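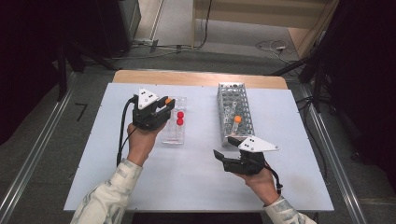

Cap sorting, both grippers. Orange cap over the tray, one capped tube in the rack.

Search the notebook Search All entries Tags

June, started 9:40 am

OK so today was supposed to be a training day and it became a timestamps day. Writing it down while I still remember what I changed.

Where I left off: the left gripper's track was fine and the right gripper's track had a little hitch in it, a sideways step of a few millimeters, and it always came back. I'd been blaming the marker detection on the white plates. I spent a good hour this morning replaying the dots on the right plate at half speed and the detection is lovely, hardly a jump anywhere! So I owe the detector an apology (and Nyokabi Sang a coffee, she said it was the clock last week and I waved her off).

What's going on is that the jaw width and the plate pose come in through two different paths in Rusus, and the right side stamps the jaw width when it's read out of the buffer. The left side stamps it on arrival. Same code, I thought, but there's an old branch in the right side config that never got merged. When the buffer backs up, the jaw looks like it opens late. The worst one I found was 184 ms. The smoother then tries to make the late jaw and the on-time pose agree, and it nudges the pose to do it. There's my hitch.

Why it matters for caps: a cap is small, and the policy gets most of its idea of "let go now" from the jaw signal. If the jaw opens 184 ms late in the data, the policy learns to hang on while the hand is already leaving. I went back to the last Cloltora checkpoint's rollouts with this in mind and yes, you can see it dragging on release with the right gripper and much less with the left. I had put that down to the left side having easier pickups. Hmm.

Changes made:

- stamp on arrival, both sides, old branch deleted (finally)
- smoother no longer allowed to move the pose to fit the jaw width. It can only shift the jaw
- a check at load time that prints the worst gap for each gripper and refuses the episode if it's over 21 ms. Tight, maybe too tight, but I'd like to start strict and see what complains

Then I reran the loader over the 500 episodes in the Tallach set. The left side went straight through. On the right, the fixable ones got restamped from the raw log, and 3 had no raw log at all, so those are out. I moved them to the quarantine folder and didn't delete them - please leave them there until I've worked out why the logger skipped them.

Replotted the hitch after that and it's gone. Flat! I stared at it for a while and then plotted it again with a different seed on the smoother because I didn't trust it. Still flat.

Not done: the segmenter still cuts "cap above tray" and "cap in tray" into one piece when the hand slows down early. It uses speed only. I want to add jaw state now that jaw state can be believed. Nyokabi thinks height over the board would do the job by itself, and she may be right, so I'll try hers first, it's ten lines.

4:15 pm. Training kicked off on the restamped set, same settings as the last run so the comparison is fair. Config is in the Mwakyusa folder under my name. If the loss goes silly overnight just kill it, no need to ask me.

Recent entries
Smoother settings, second try
Segmenter cuts too late on slow hands
Rusus config cleanup (half done)
Cloltora rollouts, release timing
Marker detection under the new lights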